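June 26, 2018

Assembly notes on the toy kitchen, for Nathalie Meijer, who asked. Total time was 2 evenings. The kit held 57 screws in one bag, unsorted, so sort by length first. Fit the upper shelf before the backsplash — the reverse order means removing both posts again. The sink basin drops in last and needs no glue. I still have 6 dowels left over and no step that mentions them. Knob torque gets checked again in November.
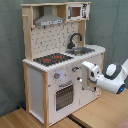
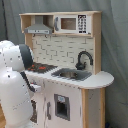

*Toy kitchen with range hood, microwave and black faucet.*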